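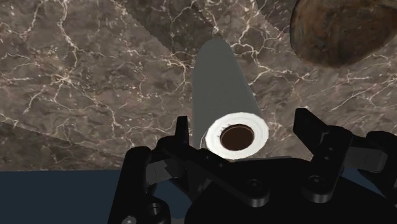 Paper towel roll on the marble counter, end on.

2024-08-08, paper chromatography of inks

Carried on with the black inks from July. Ran 4 strips again, this time cut from the plain filter paper Ngaio ordered, all to the same width. Pencil line 2 cm up from the bottom, one spot of ink each, left to dry before a second spot went on top. Solvent was tap water with a little rubbing alcohol.

Strip 1 (Mumex pen) gave a clean split: yellow low down, then pink, with blue running ahead of both. Same order as last time. Strip 2 (Duder marker) hardly moved. Probably needs straight alcohol, will try it with the lid on the jar so it doesn't evaporate. Strip 3 (Cao refill) made a long purple smear and no bands worth measuring. Strip 4 was the Cao again with a smaller spot and that was better, two bands but still touching.

Hemi asked whether we could skip filter paper altogether and use paper towel. Tried one strip. The water climbed much faster and the front came up crooked — the embossing seems to pull it sideways. Fine for showing someone the idea, no good for Rf values. Keep towel for blotting.

Run time was 15 minutes for the filter strips. I pulled strip 3 late and forgot to mark the solvent front before it dried, so no Rf for that one. Mark the front first, then hang it up.

Rf for the blue band on strip 1 came out close to Marama's figure. Her sheet is in the blue folder. Mine are in the back of this book, and I still need to copy them over.

The jars are too wide. The strips lean and touch the glass, and the ink creeps along wherever they touch. Brodie says there are tall narrow ones in the store cupboard, with around 5 that still have lids. Need to look.

To do:
Duder in straight alcohol, lid on
Repeat strip 3 with a small spot
Ask Ashton if he wants the green inks run too
More pencils, the soft ones smudge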